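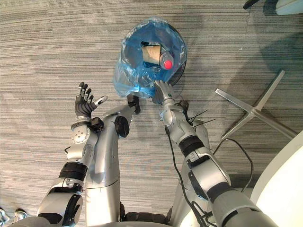

I've been putting off writing up the bin job because it still isn't finished, but a few people at the workshop have asked where the humanoid is at, so these are my notes to the end of March.

The Lotalby shared workshop lets us use the carpeted room after 6 pm. The legs and arms are all mounted now and the hands have been on for a month. Total spend on the upgrade so far is $1,863, and $464 of that was cable and connectors, which I hadn't budgeted for at all. The Gendent hand controllers were the other big cost.

The task is emptying a small round bin with a plastic liner. Reaching it is fine. Getting hold of the liner is the hard part, as the plastic folds away from the fingertips and the hand closes on nothing. I've recoloured the depth map, changed the approach angle and slowed the wrist down. What helped most was going for a gathered fold near the lower edge of the bag instead of the rim.

I log everything in Gitine, which now holds 1,222 grasp attempts. Over 300 of those are from before I fixed the thumb offset, so I leave them out when I compare settings.

Jobs still on the list: tidy the cables. They run loose down the arm and pool near the waist, and I'd like them in a proper sleeve before it does any walking. The cable ties on the forearm need trimming too. I've ordered braided sleeve from Ekinci – two sizes, as I couldn't find my calipers.

After that I'll start on using both hands together, with the left one holding the bin steady.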